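Kristaps Kalniņš
Friday, February
2 min read

Gripper swap day at Drurkville. Old Hilik fingers vs the new Welwood ones, same arm, same wrist cam. Posting as I go, sorry for typos

1/ Setup took all morning. Welwood adapter plate needed longer screws, Priedītis had a bag of them in the drawer. Bless.

2/ Wrist cam first. Exposure was fixed at 800 and I want to see how much of the view I can still use up close. Look at this
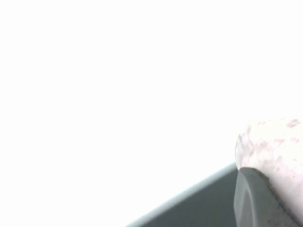
Fingertip against the pale speckled thing, everything else blown out.

3/ So yeah, way too hot. The outline of the top is only just there. Edge detector would have nothing to hold on to in the upper half

4/ Dropping to 300. Also turning off auto white balance, it was fighting me all last week

5/ Speckles are nice tho, gives the tracker somthing to grab. Plain white stuff is the worst for this cam

6/ Next, big flat dark panel. Hard in a diffrent way, hardly any texture, and the fingers are nearly the same gray. Wall and the white side panel are easy to tell apart from it at least. There's even a label on the white one, way too small and blurry to read from here

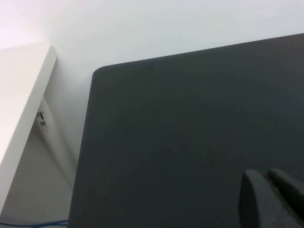
7/ Controller notes

Hilik controller: smooth, slow to connect, menus from another century.
Welwood: connects right away, but force limit resets on every power cycle. Why. Wrote it on tape and stuck it on the e-stop box

8/ Leaning Welwood for the fingers, Hilik for the controller. Will they talk to each other? Asking support, ticket 898. Anyone tried it?

Last updated 4:40 pm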